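# Basket library opens at Iresstead market hall

2018-08-16

Shoppers at the Iresstead market hall can now borrow a basket for their stall purchases and bring it back on their next visit. The loan scheme opened this week at the table inside the east door, and it will run through the end of March.

The idea came from Ebere Lawal, who sells bread and rolls at the hall and has been lending her own baskets to regular customers for years. She said people kept arriving on foot with nothing to carry their shopping in, and most of them ended up taking two or three thin bags each.

"Bread gets crushed in a bag," Lawal said. "Tomatoes are worse. You put it all in something with a flat bottom and stiff sides and it gets home the way it left my stall."

The hall put up $3,699 to get started. That money paid for 205 baskets, a set of shelves, tags, and a rubber stamp. The baskets were bought in two batches from Su, a housewares wholesaler that already supplies display trays to several of the stalls. A third size, a deep round one with a handle, was considered and dropped. It would not stack.

Borrowing is free. Customers leave a first name and a phone number and get a paper tag with a return date two weeks out. There is no deposit. Late baskets get a text message, and after a second message the borrower is asked to pay $5 toward a new one. Stallholders can also take up to four at a time for packing phone orders, as long as they sign them out like anyone else.

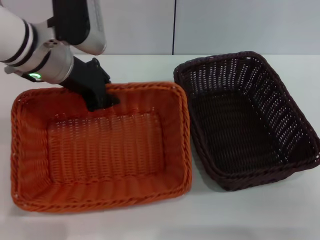
Washing was the part that took the longest to settle. Wicker and willow were ruled out early, as they hold crumbs and do not like being soaked. The hall went with synthetic rattan, which can be rinsed under the tap and left to drain. The rectangular shape was chosen with the shelves in mind, and the baskets come in more than one color, among them a reddish orange and a dark brown. On the orange one the sides are woven tight and the bottom is a more open lattice, so grit and onion skins can be shaken out before it goes to the sink. Lawal recommends a sheet of paper in the bottom for anything small, such as loose peas or cherries.

Returned baskets are rinsed with a mild soap made by Muto, dried upside down overnight, and put back on the shelves in the morning. Hot water is not used. One of the trial baskets was put through a dishwasher in the spring and came out with a bent rim. It now holds clothespins in the back room.

The trial ran with 70 baskets and a smaller group of stalls, mostly produce and baked goods. Over that period the hall logged 575 loans. A few baskets did not come back, and one came back with a jar of plum jam in it and no note. The jam went to the bread stall.

Not every stall is taking part. The fish counter has stayed out, and so has the butcher, both on the hall's advice. Anything that might leak has to be bagged first, and customers are asked to keep raw meat and fish out of the baskets altogether. Plants are fine if the pot has a saucer.

Some regulars have asked whether they can buy a basket outright. For now they can't. Lawal said the hall would look at it again in March, when it will have a better idea of how many need replacing.

"If you like it that much, just keep borrowing it," she said. "Bring it in, we rinse it, you take another one."

The shelves were built by Ustar, a joinery shop two streets over, and stand against the wall behind the loan table. They hold the baskets in short stacks – no more than six high, as the taller stacks in the trial tended to jam together and had to be pulled apart by two people. There is a separate low shelf for returns. Customers are asked to use that one and not to put a returned basket back with the clean ones, even if it looks fine.

Baskets can be returned during market hours at the loan table, or at any stall with a green sticker on the counter. Outside market hours they should be kept at home and not left at the door. Two were left there in the rain during the trial, and one of them blew as far as the bus stop.

The hall is also looking for clean newspaper to line the baskets. It can be dropped off at the bread stall, tied or in a box. Glossy magazines and junk mail can't be used.

The loan table is open whenever the market is and closes half an hour before the hall does. Large orders for parties or school events should be arranged with Lawal a week ahead.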